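Household robots and chores

Household robots are machines meant to do jobs around the home, from vacuuming up to putting the plates away. I keep this entry for the Dultby home technology wiki, and I last went over it on October 28, 2026. It's written in the first person because I never got the hang of the other way (sorry, purists!).

Floors

Floors are the one chore I'd call mostly solved. A robot vacuum stays low, bumps into things gently and only has to deal with a flat surface. Tile is easy going for most of them, though wide grout lines can trap crumbs, and the edge of a mat still stops the cheaper ones cold. Mopping came later and is patchier. My own machine, a Kirico, does the hall nicely and then spends ages under the same chair.

Cupboards and doors

Everything above floor level is harder. Opening a cupboard sounds like nothing, but the machine has to find the handle, get a grip on it, and pull along a curve that depends on where the hinges are. Bar handles are friendlier than little round knobs, which take a proper pinch. Then there's frosted glass, which can confuse depth sensors, and a door left hanging open, which turns into an obstacle at head height. People deal with all this using two bare hands and hardly a thought, reaching low one minute and up to a shelf the next.
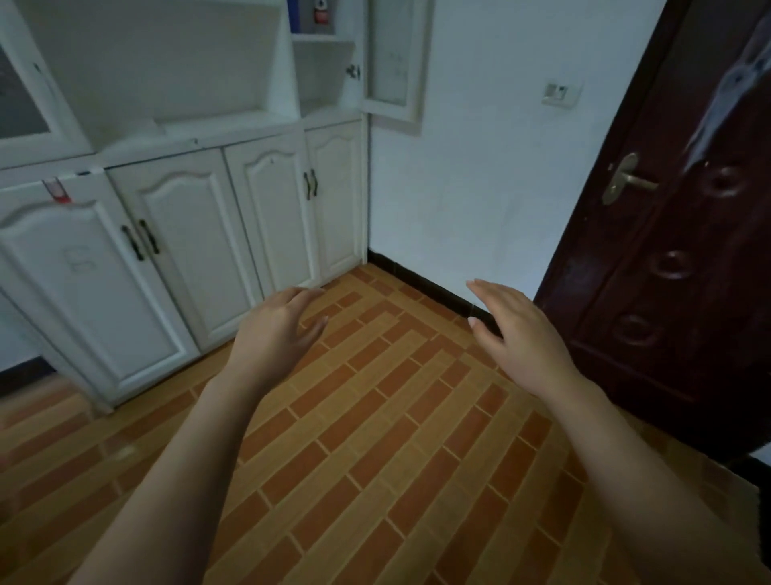

Torquil Crichton disagrees with me about handles and wrote in to say that grip is the easy part now, and that what beats the machines is knowing how hard to pull when a door sticks. He'd put sticky doors ahead of glassware on any list of unsolved problems. I've left my paragraph as it was, but he has a point, especially in old houses where the paint has swollen.

The Brandby trial

The local test people bring up most is the one run at Brandby in July by Euan Mackay. A two-armed machine from Ogilvie was asked to open and close kitchen cupboards 1,000 times over 9 days. It managed 403 with no help at all. Most of the misses came from the fingers slipping off, and a fair number from the base being parked too close, so the door swung into the robot's own chest (I laughed, but I've done the same with the fridge).

Wiping and tidying

Wiping a bare ledge is well within reach. Wiping one with things on it means moving each thing and putting it back, and that's where the machines I've seen get very slow. Folders and papers are a pain too, being floppy and tightly packed. So can they do the chores yet? Floors, yes. Cupboards, some days. I wouldn't hand over the good glasses.

See also: Robot vacuums; Door hardware; Grippers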